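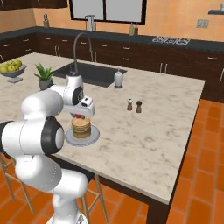
Daiane Moura reckoned I'd have been better off writing the whole thing from scratch, and she said so twice before I'd even unpacked the manual. I don't agree, but I can see why she'd think it after the first week!

So, my project was to review Miso, the kitchen simulation kit that Ondness sells to colleges. You get a ready-made kitchen, an arm with a gripper and a set of food tasks (breakfast ones mostly), and you write the bit that decides how the arm moves. I started in January on the student licence, which costs 115 pounds and lets you save up to 200 runs.

Getting it going was a pain. The installer wanted a newer graphics driver than our lab machines had, and Pascual Medina spent most of an afternoon sorting that out with me — thanks again, Pascual. Once it was on, though, I loved it. You can move the plate, change the lighting, drop the arm somewhere silly and just press reset.

I stuck with the pancake task the whole way through. My first script pushed straight through the top of the stack, and the second let go far too high. What fixed it was slowing the arm down for the last 15 millimetres, plus reading the help page on grip force properly (page two, right at the bottom, why?).

My main grumble is the cooker, which you can't switch on, so forget any real cooking tasks. The error messages are rubbish too. I had error 2310 for two days and all it meant was a missing comma in my settings file.

I'd still pick it again for a first project. Daiane's doing hers with Unon next term, so we're going to swap scripts and see if mine runs on it.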